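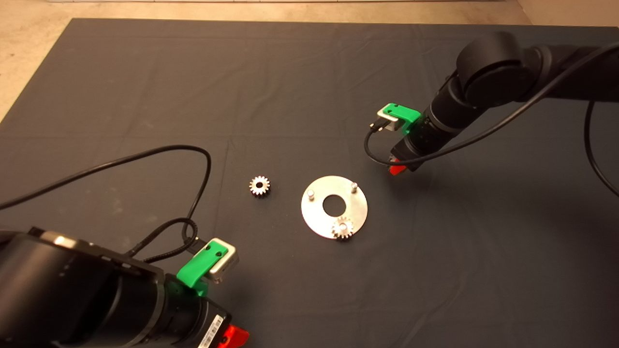
The gear plate on its cloth between the two arms at Hundach. One gear on its shaft, the other loose.

Two-arm cell back in use at Hundach after cable rework

The gear cell at the Hundach workshop is running again. It went down in February with camera dropouts on the left arm, came back for a short while, then dropped out again. Fitters have now re-run the camera cables on both arms and put the cell through its full set of checks – all done as of May 2018, the workshop says.

The fault was in the cable, not the camera. Each arm carries a small camera module near the gripper, held in a green printed bracket, and the cable has to follow every turn of the wrist. On the left arm it had been tied down too close to the bracket. Fine when the arm was parked. Pull the wrist right round and the picture went.

"We changed the camera first, of course, and that did nothing," said Ayten Ateş, who looks after the cell. "Then we changed it back. The second morning I just held the cable in my hand and moved the wrist and watched the picture come and go."

Both cables now have a good deal more slack. A big loop on the left, a turn round the wrist on the right. Not pretty, and Ateş would like it tidier, but she wants a month of running before anyone reaches for the cable ties. The loops are checked at the start of each shift and again after any change of fingers.

The brackets were taken off and refitted while the arms were down. Old ones had gone soft round the screw holes. New ones were printed in the same green on the workshop's own machine, and the screws are done up by hand only. No power driver, there is a note on the cupboard about it.

Moving the brackets meant setting the cameras up again. That took 113 poses per arm, with 69 repeated on the left after a screw was found to be loose. The gear plate was used for the final trials: a round metal plate with upright pegs, on which the arms have to seat small spur gears. It makes a good test because the teeth show up any error at once. If the gear sits crooked, the calibration is off or the fingers are worn.

The dark cloth under the plate stays. It cuts the glare from the floor, and a dropped gear does not roll as far. It does pick up dust though, and is to be shaken out weekly from now on. The red gripper fingers are swapped every 3,000 grasps, sooner if the tips look polished.

Spare camera cables came from Trosteo, whose depot in Skokport sent them over after a first parcel went astray. A spare set for each arm now lives in the drawer under the controller, labelled left and right as the lenghts differ.

Next job is the right shoulder joint, which has a slight knock when it starts from rest. Ateş has it down for a grease and a look. The cell will be off for a day while thats done, date to be confirmed.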